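Progress report to the Wattimena Fund
Project: Reusable packing materials, Loseston sorting hall
Date: 9/14/26

Dear colleagues,

With this report we inform you of the work done in the Loseston hall after the first part of your grant was received. The previous report ended with the delivery of the conveyor, so I begin from there.

The conveyor was installed in July by the firm Vollonine. The work took four days longer than was planned, as one of the floor anchors had to be drilled again. The additional cost was carried by Vollonine and does not touch the budget.

We have bought 63 crates from the supplier Joltden. Of these, 46 are in daily use and the others are kept in the store until the second line is opened. The crates are washed every Friday. Two had damage at the rim and were exchanged without charge.

Used bags and wrapping come to us from shops in the town. At present we receive around 1,000 bags in a week, which is less than we wrote in our application. Three shops have not yet signed the agreement — we expect their answer before winter. Bubble-wrap bags are the largest group and also the easiest to use again. Clear bags are more difficult, because many arrive with labels which must be removed by hand.

The crates now stand on both sides of the steel channel, and the staff find this arrangement better than the old tables. They walk less and there is more free floor for the trolleys. We would still like to have signs on the crates, in large letters, as new colleagues ask often which crate is for which material.

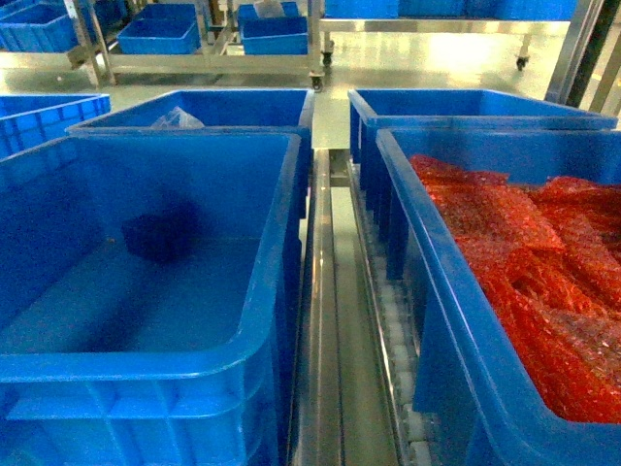 Blue crates along the conveyor, with red-orange bubble-wrap bags at the right.

Until the next report we plan to:
Finish the agreements with the three shops
Order signs for all crates in use
Test a second washing day

From the budget line for small equipment 200 euros remain. We ask for your permission to use this amount for the signs — a short answer by e-mail is enough for us.

With kind regards,
The project office, Loseston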